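Skip to content
Search the archive Search Advanced Go
[shop-automation] Re: Grakia two-arm kit, trial license
Posted Tuesday, 4:12 p.m., by list member "benchside"

> We're looking at the Grakia kit for gear assembly and the
> Troltwood rep says the simulator alone will tell us if our
> parts are a fit. Has anyone run it for longer than the demo?
> Is the 60-day trial worth the setup time?

I've had it going since November, on the trial and then on one paid seat at $439. Short answer: the simulator is decent and the sales pitch gets way ahead of it.

Install took me one afternoon on a plain desktop. The task that ships with it is small white parts on a gray table, with the arms doing the handling. My renders come out like this at the default 640 setting:
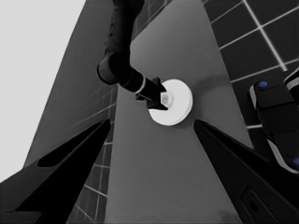
What bugs me is the claim that a good score in there carries over to your floor. I asked Raudsepp (they resell it up here) for one customer with before and after numbers and got a brochure. The friction values are defaults. So are the part tolerances, and the manual spends half a page on how to change them. If your parts have burrs or a film of oil, you're on your own.

The scoring is generous too. I ran 26 tries with my own settings and went back through the recordings, and I wouldn't have signed off on several that it marked as passes. Ask the rep how a pass is defined. I never got a straight reply.

On the plus side, it hasn't crashed on me, and the hand views are useful when a grip looks wrong from the side. With a gear and a disc both on the table you can get a fair idea of how much of a part the gripper hides from you:

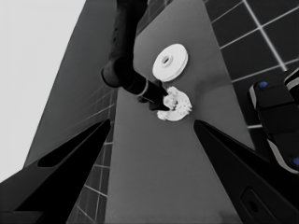
WHAT I'D DO BEFORE PAYING

Use the trial, but load your own part files the first week. Leave the sample parts alone after that. Get the support terms in writing, especially who answers once the trial runs out. And get a quote from Ener for the same job. Their simulator is uglier, but they let me send in a box of real parts and try them on a real arm, and that told me more than a month of renders did.

If anybody has the Grakia arms bolted down and running a full shift, I'd like to hear your numbers.

benchside

This site uses cookies to keep you logged in. Accept Manage settings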